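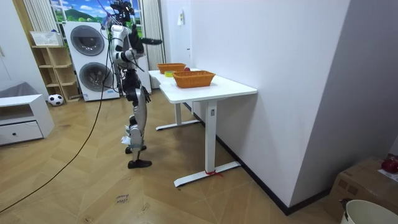 A reply further down the thread says two small desks end to end are better than one long one, and I've read the same on other sites, so before I buy a second I'd like to hear from people who live with it. I have one white sit-stand desk on a single pedestal leg, a Karimi, against a plain wall in a small room. A matching one would go in line with it. Will the tops stay level with each other, and what do you do about the join? I also keep wicker baskets on top for mail and chargers and don't want them sliding about. Floor is herringbone timber.

Asked from Ciscombe, 3 answers

Answer 1 (marked helpful)
I've had two like that since September. Things I'd check:
Leave a small gap, 3 mm or so. If the tops touch they rub when one goes up.
Set both heights from the floor with a tape measure. The numbers on the control panels on mine don't agree.
Old timber floors are rarely flat. I put felt under one side of the foot and that fixed the lean.
Push the baskets to the back near the wall, one per desk. Don't sit one across the join. Put a bit of rubber shelf liner underneath, cut smaller than the basket so it doesn't show.
I paid $190 for the second desk used, in Cernbridge. New was a lot more.

Answer 2
just get one long desk

Answer 3
Agree with the first answer except for the gap. If you never change the height you can join them underneath with a flat mending plate and short screws. Check the thickness of the top first. Wicker can scratch a white surface, so the liner is worth doing either way. Mine are 60 cm deep and a basket still leaves room for a keyboard.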